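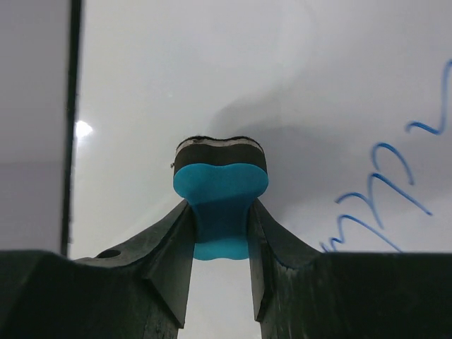 Blackboards and whiteboards in the classroom

A classroom board is a large, smooth writing surface fixed to a wall or stood on a frame, on which a teacher or pupil can write, draw and rub out again as often as the lesson calls for it. The two kinds most people remember are the blackboard, written on with chalk, and the whiteboard, written on with a felt-tipped pen whose ink wipes away dry. Both have had a long and rather affectionate place in school life, and a good many people who could not tell you a single thing they learned in a certain room can still tell you what colour its board was.

Origins

Before there were boards for the whole class to look at, there were slates for each child to hold. These were small pieces of stone, often set in a wooden surround, and they were cheap to use over and over in a time when paper was dear. The wall-sized board grew out of the same idea, and it spread through schools during the nineteenth century, helped along by the growth of large classes in which one teacher had to be seen and followed by everybody at once. Some early boards were real slate, which was heavy and costly to move, and others were simply planks painted black with a gritty paint that would take the chalk.

Green boards came later, in the twentieth century, usually made of steel with a baked enamel coating. They were lighter, they did not crack so readily, and many teachers found them kinder to the eyes, although the old name stuck and people went on calling them blackboards whatever their colour happened to be.

The whiteboard

Whiteboards began to appear in offices in the second half of the twentieth century and made their way into schools more slowly, partly on account of the price of the pens. The great attraction was the absence of chalk dust, which got into clothes, books and lungs and had to be wiped from every ledge in the room. A dry-wipe pen leaves its colour sitting on top of the surface, held in a mixture that stops it gripping too hard, so a soft pad or cloth will lift it off.

Surfaces differ a good deal. Melamine boards are the cheapest and tend to stain after a few years of daily use, leaving faint grey shadows of old lessons behind. Enamelled steel lasts far longer and will also hold magnets. Glass boards are the easiest of all to clean, though they are heavy and can throw back the light from a window in a most tiresome way.

Rubbing out

The humble board rubber has its own small history. Early ones were scraps of cloth or sheepskin, and later ones were strips of felt fixed to a block that fitted the hand. Felt rubbers for chalk had to be beaten clean out of doors, a job handed out as a treat in some schools and as a punishment in others. Rubbers for whiteboards collect dried ink instead, and once the pad is full it begins to smear. Some are made with peel-away layers, so that a fresh face can be had in a moment, and others can be washed.

A school study in Plomura

Leena Juntunen and Akosua Antwi looked at board use in the schools of Plomura, gathering 2269 replies from teachers over two school years. Most of those who answered had a whiteboard as well as a screen, and used the board chiefly for working through sums, for spellings, and for the sort of quick sketch that comes up when a child asks an unexpected question. Older teachers often said they missed the feel of chalk, and Adeel Dhanial, who taught geography in the town for many years and wrote the foreword, gave nearly a whole page to the pleasure of drawing a coastline with the side of the stick.

Present use

Touch screens and projectors have taken over much of the work once done on boards, and new school buildings are sometimes planned without any at all. Even so, the plain board has proved hard to part with. It needs no power, it starts at once, and several children can stand at it together. Small hand-held whiteboards have also become common, and in these the old slate has come back almost unchanged: each child writes an answer and holds it up, and the teacher can see at a glance who has followed and who would like it explained again.

See also

Chalk
Slate (writing)
Overhead projector
Flip chart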